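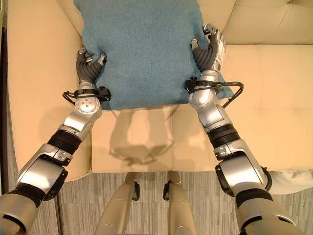 What happens to the rest of an interview when a cabinet minister makes one offhand personal remark in it? In our sample, the remark took up most of the later coverage, and the policy answers were shortened or dropped.

Student report, Media and Public Affairs
Obed Kpodo and Dzifa Ansah

1. Material

The source was a live question-and-answer session with the minister of transport, held on a Monday evening and streamed on the party's own channel. Viewers sent questions in writing and a host read them out. The minister, Dağdelen, answered 63 questions. Most concerned road tolls, rail fares and the Katcombe bypass. One asked which job he had wanted as a child. He said he had wanted to be a lighthouse keeper and still read tide tables before bed.

We collected news items on the session from 8 outlets, national and regional. Opinion columns were left out. Items copied word for word from a wire report were kept, but marked.

2. Method

Each item was split into sentences. A sentence was coded "policy" if it referred to a decision, a budget or a public service, and "personal" if it referred to the minister's life, tastes or family. Sentences that fit neither code were set aside. Obed coded the national outlets and Dzifa the regional ones, then we exchanged sets and coded again. Where we disagreed, the sentence was discussed and given one code. Headlines were coded separately.

3. Results

The lighthouse remark was in the headline at 7 of the 8 outlets. The exception was the Wekeck regional paper, which led with the bypass and mentioned the remark in its last paragraph. Rail fares were missing from all the national items, although the minister had given his longest answer on them. Wire copy carried the remark in its second sentence, and outlets using that copy did not move it.

4. Limits

One session is a small base. Broadcast items were not included, and two websites changed their headlines during the evening; we used the later version. Our rule for "personal" was also too wide at first, and it caught a sentence on the minister's commute that belonged under rail. That sentence was recoded before the totals were made.

The code sheet and the list of items are in the appendix.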